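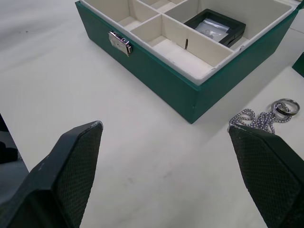

The automation club at the Iltura technical school meets at four in the afternoon, when the last lesson is over and the corridor on the second floor becomes quiet. The room is long and narrow and it was a drawing classroom before. Coats go on the old plan cabinets. The arm is switched on first, then the kettle.

This year the club has 28 members, from fifteen to nineteen years old, and they have taken a task that sounds small. They want the arm to put jewelry away. A chain, some rings, a box with compartments: each piece must be picked up from a white table and laid in its place. A person does it in the evening without looking. The club has been working on it since October, and in May it will bring the result to the regional student competition in Ladero.

I visited them four times in the winter for this article. I came with the idea that I would write about young people and the future. After the first afternoon I had mostly written about chains.

**A thing without a shape**

The students divide the objects of their world in two families. In the first family are things that stay as they are when you hold them. A ring is such a thing. It is small and it is shiny, and the camera near the gripper does not always like it, but once the fingers have closed on it, it remains a ring.

In the second family are things that change when you touch them. A necklace on the table is a little heap. If you take it by the middle, two ends hang down. If you take it by the end, you get a long line that swings, and the box is suddenly too short for it. The same necklace put down twice never makes the same heap.

"With the ring I can tell you where it will be in two seconds," a girl from the third year explained to me. "With the chain I can tell you where it was."

She is responsible for the part of the work that the club calls the lessons. The arm does not follow a written list of movements. A student moves it by hand control, doing the task as well as he or she can, and the computer stores what the camera saw and what the fingers did. One complete attempt is one lesson. From many lessons a program learns to choose the next movement by itself. By the end of February the club had stored 3949 of them, including the bad ones, which they keep in a separate folder and do not like to open.

The lessons are given in turns of forty minutes. Longer is not good. The hands become tired and the movements become careless, and then the program learns to be careless too. One boy had the habit of stopping for a moment above the box before he opened the fingers, as if he was thinking. After several weeks the arm also stopped above the box. They let him give fewer lessons for a while, and later the arm lost the habit. He told me this story himself and he was quite proud of it.

**Black fingers**

The arm was bought second-hand from Drisix, a company in the same town that makes packing lines. It is strong enough for much heavier work, and its gripper fingers are large compared with a ring. At first they were smooth. A ring held between them turned slowly and dropped, nearly always in the same place, just before the edge of the box.

The students tried tape, then rubber from a bicycle tube, then a piece of kitchen glove. What they use now are black pads with a fine mesh pattern. A chain can catch in such a surface, and that happens, and when it happens the student at the controls has to open and close the fingers until it falls. But the rings stay. The club voted for the rings.

The box was discussed for almost as long as the pads. Some members wanted to print a simple tray with equal squares. The others said that a tray was made for the robot and a jewelry box was made for a person, and that the second one was more interesting. So they work with a real one, green outside and cream inside, with compartments of different sizes. The narrow ones are difficult. To lower something into them, the fingers must come almost straight from above, and from there the camera has a poor view of what it is doing.

Cream lining on a white table was also a bad surprise. To a person the border is clear. To the program, in the first weeks, the floor of the box and the table were nearly one thing, and it sometimes let a ring go with great confidence in front of the wall.

**Nine out of what?**

There are rules in Ladero, and they came in the post in January on 9 pages. A team has seven minutes. The jury puts the objects on the table, so that the team cannot prepare the positions. Points are given for each object in the right compartment, and half of the points are lost if a person touches the table. Nothing is said about how beautiful the movement must be. The younger members find this a mistake in the rules.

I watched a practice round with the clock. It was after five and dark outside, and somebody had pulled down the blinds to keep the street lamps out of the picture. The arm went to the first ring, waited, moved a little to the left and closed. It lifted. It crossed the box wall with more height than it needed – they have all seen what happens when it is too low – and put the ring down in the wide compartment. Nobody said a word. The second ring went the same way, only slower.

Then the chain. The fingers took it near the end and rose, and the chain became long, and the lower part pulled over the rim of the box. Half of it was in and half was out. The arm opened its fingers and went back to its starting position. For the program, it was finished.

"Half a point?" a small boy asked.

"No," said several people together.

There was a long discussion then, in which I understood maybe every third sentence. One group wanted more lessons with the chain taken in the middle. Another group wanted the arm to look again after each movement and to decide if the job was really done. The teacher who leads the club sat on the windowsill and corrected tests. He trained as a mathematics teacher and he told me, without embarrassment, that the older students passed him two years ago. His work is to order parts, to sign for the key and to send everybody home at seven.

**What they will do later**

It would be easy to write that all of them will become engineers. I asked, and they will not. One wants to study nursing. One wants to take over the family's bakery and thinks that the arm would be terrible with dough. The girl with the lessons has been offered a summer job at Holzer, a workshop that repairs hospital machines, and she has said yes, although she would have preferred something with more sleep in the morning.

What they share is a kind of patience that I do not remember from my own school years. To give a lesson, you have to do a boring thing carefully, put everything back in a different way and do it again. The chain is lifted and dropped on the table. The rings are moved. Someone writes a number in the notebook. It looks like very little, and most afternoons that is all that happens.

On my last visit they had decided for the middle of the chain. It still did not work every time, but twice while I was there the whole necklace went down into the compartment in one piece, without touching the rim. The second time, the boy at the notebook forgot to write it down and they had to ask each other which number it had been.

At seven the teacher took the key from the hook. The arm was switched off in its starting position and the kettle was emptied in the sink.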